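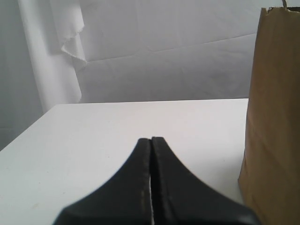 A paper carrier bag is a bag made of paper with some means of carrying it, and I've been told that's all I need to say in an entry like this, but I've used and packed so many of them that I'm going to say a good deal more! In Britain most people mean the brown kraft sort, open at the top, with a flat bottom that lets it stand up by itself on a table. The tall brown one at the right of my white tabletop is the kind I mean. Kraft paper is made from wood pulp by a process that leaves the fibres long and strong (the word is German for strength), and it stays brown if it isn't bleached.

## Parts of the bag

The body is folded from one sheet and glued down a seam, and the bottom is folded over on itself and glued again. On the sides there's usually a gusset, the bit that folds inwards when you flatten the bag, and I do wish more people would use it and stop scrunching them. Handles come in two main sorts. Flat handles are strips of paper stuck inside the rim, and twisted handles are paper wound into a cord. I prefer twisted by a mile. They're kinder on the fingers, though the glued patch where they join the bag is still the first thing to go in the rain.

Some makers turn the top edge over to stiffen it. The Mandard bags I grew up with had a lovely deep turn and my mum kept them under the sink for years, full of other Mandard bags.

## Packing

Tins first, always. A tin with a ring pull is heavy and doesn't mind being at the bottom, and if you stand tins flat they help the bag keep its shape. Jars go next to them, with something soft in between if you have it. Bottles stand upright against a side, long packets slide down the edges, and little drink cartons fill whatever gaps are left. Eggs, bread and soft fruit go on top (I put crisps here too, and have been argued with about it).

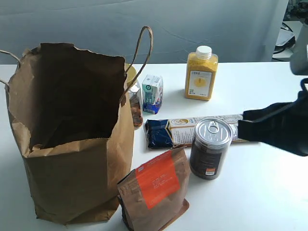 Majdi Abu Hammour wrote to me that he packs the other way about, with the long packets laid flat across the bottom to spread the weight and the tins on top of them. I tried it with a bag from Ginmont and it did sit very nicely, but I had broken spaghetti for a fortnight, so I've gone back to tins first. His way might suit rice.

## Strength and wear

Makers' figures vary a lot. Prosura used to print 20 on the bottom of theirs, which I took for years to be a weight in kilos and which was really the batch. What matters more to the shopper is damp. Dry kraft will put up with a great deal, but a frozen packet sweating against the side will have the bottom out before you reach the bus stop. The rim goes too, with use. It creases, then it tears near a handle, and after that I stop trusting the bag with anything made of glass.

## Later uses

A bag past carrying is far from finished. I've used mine for storing onions, lining the food caddy, covering school books and holding the paper recycling. Small stray things do tend to gather at the bottom, so give it a look and a shake before you fold it away.

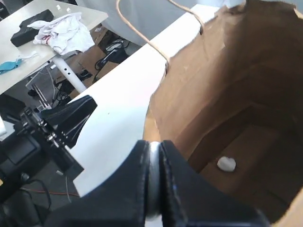
One reader said she never folds hers at all and keeps them standing open in the hall, one for the charity shop and one for things that need to go back upstairs. I think that's rather a good system if you've got the hall for it. Mine are flat behind the bread bin, the big Sima ones at the back and the small ones in front, and every February I have a sort through and put the torn ones out with the cardboard.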